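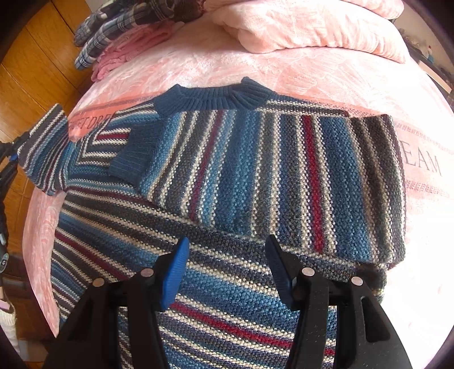

I have been knitting for years and somehow only fell for stripes last winter, and now I can't stop! It started with a bag of leftovers. You know the kind, all the half balls and sad little ends you swear you'll use for mittens one day. I tipped the whole lot out on the floor one evening in December, put the kettle on, and started lining colors up next to each other just to see what they did.

What a good evening that was. Rust next to gray looks like nothing much, and then you slide one row of cream between them and the whole thing wakes up. I went to bed far too late with yarn fluff on my socks.

My first proper attempt came from a pattern called Avine, a plain crew neck knit from the bottom up. The pattern has wide, even stripes, and I ignored that completely. I let each color run until it ended, which gave me some fat stripes and some skinny ones, and I love it so much more for that. The body took 814 yards and by the time I'd done both sleeves and the neck I was at 1416. (Yes, I weighed every scrap and wrote it down. I enjoy that part too.)

The main wool was from Navickas, a small mill whose yarn is a bit rough in the ball and blooms beautifully after a soak. I filled in with some older Konard that has been in my closet through two moves. They aren't quite the same thickness, and I worried about that for a whole week, but on a bumpy stitch it really doesn't show.
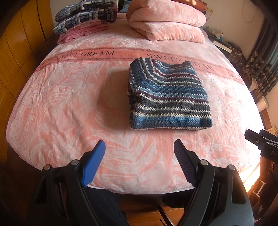
How do you deal with all those ends?

Weave them in as you go, every time you change color, while the row is still on your needles. I carry the old tail along the back for eight or nine stitches and snip it later, after the first wash.

I did not do this on my first one, and I spent an entire movie and most of the next one with a darning needle in my hand. Learn from me!

Next up is a cardigan called Clonero, which has pockets, and I am very excited about the pockets. I want mossy greens with one loud yellow stripe right across the elbows. The swatch is already on the needles and I've ripped it back twice, because the first yellow was too lemony and the second went brown in daylight. There's a mustard in the shop down the road that I keep thinking about, so I'm heading over there after lunch.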